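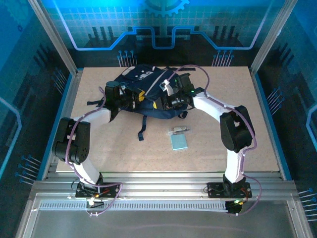 Support request: wrong father linked to settler biography
Site: Dristirstead County Biographies
Opened by: Tayla Sheehan
Handled by: Ataahua Mahuika
Status: Closed, with one follow-up open

Tayla Sheehan, 9:10 am
The page for Walter Orwood, county judge, shows the wrong parents. It lists his father as Henry Orwood of Olden, a blacksmith. His father was Henry Orwood of Tedesco, who ran the ferry and later the land office. They were cousins with the same first name. The text of the biography is right, but the family box at the side is wrong, and so is the family tree you reach by clicking on it. I'm Walter's great-granddaughter and I have the family Bible pages if you need them.

Ataahua Mahuika, 9:45 am
Thanks, I can see it. The biography text and the family box come from different places. The text was typed in from the old county history. The box is filled from the person records. Walter's record points to the Olden Henry. Please send the Bible pages when you can, and anything that gives the mother's name.

Tayla Sheehan, 11:20 am
Two pages attached. Mother is Clara, maiden name Tedesco, same as the town. Her uncle had the first store there. The Olden Henry was married to a Margaret.

Ataahua Mahuika, 1:30 pm
Received. The pages agree with the marriage register, which has Henry Orwood and Clara Tedesco. I changed the father on Walter's record to the Tedesco Henry and added Clara. Saved without errors.

Ataahua Mahuika, 1:50 pm
The change did not hold. After a reload the box shows Clara as mother but the Olden Henry is back as father. Tried again in a second browser with the same result. Cleared the page cache. No change.

Ataahua Mahuika, 3:05 pm
Found the cause. There is a merge rule on the two Henrys. Somebody marked them as duplicates when the records were loaded, and the rule sends every link for the Tedesco Henry to the Olden one. That also explains why the ferry and the land office show up on the blacksmith's page.

Steps taken:
Exported both records before touching anything.
Removed the merge rule.
Moved the ferry license and the land office appointment back to the Tedesco Henry.
Set Walter's father again and saved.
Rebuilt the index for the Orwood family.

The box is now correct after a reload. The tree still shows the old line. It is redrawn overnight, so please look at it tomorrow.

Tayla Sheehan, 8:40 am, next day
The tree is right for Walter. His sister Ada is still under the Olden Henry, though. She taught school in Tedesco for 3 terms before she married. Also, the place of birth for both of them says Olden.

Ataahua Mahuika, 9:25 am
Ada's record was linked by hand, so removing the rule didn't move it. Fixed now. The birthplaces were copied from the father's record at the time of the merge. I changed Walter's to Tedesco, as given in the county history. Do you have a source for Ada's?

Tayla Sheehan, 10:15 am
Not a good one. The Bible gives the date but no place.

Ataahua Mahuika, 10:30 am
I've left Ada's birthplace blank with a note that it is not known. If you find a baptism or school record, reply to this ticket and it will reopen.

Follow-up: the same load put merge rules on 50 other pairs of names. I will check these by hand in June. Until then, no new merges for records from that load.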